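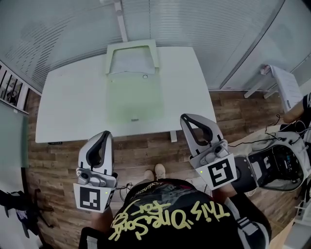
Working out what your slice of a startup is worth after a new funding round sounds like a job for an accountant, but you can do the sums yourself in half an hour with a spreadsheet and a cup of tea. I've done it three times now for my own shares in Prevau, a small delivery software firm I joined early on, and I got it wrong the first time, so I'll go slowly. You'll want your option agreement, the latest share count and a bit of room to spread the papers out. A big white table like the one in the photo would do nicely, though I manage on the end of the ironing board.

Step 1: Find the full share count

Look for the words "fully diluted". You want every share that exists plus every option that has been promised, plus whatever is sitting in the option pool waiting for new starters. If you only use the shares already issued, your percentage will come out too high and you'll get a nice surprise that isn't real (this was my mistake!). Your company should tell you the number if you ask. Mine took one email.

To keep things easy, I'm going to do everything in thousands. Prevau had 2591 thousand shares fully diluted before its last round. I held 47 thousand. So:

47 divided by 2591 = 0.0181, or 1.81 per cent

Write that down as your "before" figure.

Step 2: Add the new shares

When an investor puts money in, the company normally makes new shares for them. Nobody takes yours away, you just own a smaller piece of a bigger thing. In our round the lead investor was Matska, and they were given 400 thousand new shares.

2591 + 400 = 2991

47 divided by 2991 = 0.0157, or 1.57 per cent

Step 3: Check whether the option pool grew

I missed this one too. Investors often ask for the pool to be topped up as part of the deal, and those extra options count. Ours went up by 165 thousand.

2991 + 165 = 3156

47 divided by 3156 = 0.0149, or 1.49 per cent

That's your "after" figure. Going from 1.81 to 1.49 felt like being robbed until I got to the next step.

Step 4: Put a price on it

Take the price per share the investor paid and multiply it by your number of shares. Say it was £2 a share. My 47 thousand would come to £94,000 on paper. Now take off what it costs you to buy them. If your agreement lets you buy at 50p each, that's £23,500, which leaves £70,500 before tax. Compare that with the same sum at the price from the round before and you'll see whether the smaller percentage matters. Usually, if the price has gone up, you're better off on paper.

Step 5: Knock a good bit off

New investors tend to get preference shares, and you've almost certainly got ordinary ones. If the company is sold cheaply, they get their money back first and you share what's left. Look for "liquidation preference" in the papers. "1x non-participating" is the gentle sort. Anything with a bigger number in front, or the word "participating", is worth asking about before you start pricing up kitchens.

A friend of mine was at Dranex when it was sold for less than its last valuation, and the ordinary shareholders got very little – the sums looked lovely right up to that point.

Step 6: Keep the sheet

I have one row per round, with columns for total shares, my shares, percentage, price and paper value. I update it whenever there's news, and I've got a second tab where I pretend the firm sells for half the price. I also keep a row for Jacobs, where I've a tiny holding from an old contract, and the same columns work fine.

If you've left a company, check how long you have to buy your options. Mine gave me 90 days at the last place, and I only found that out from page six.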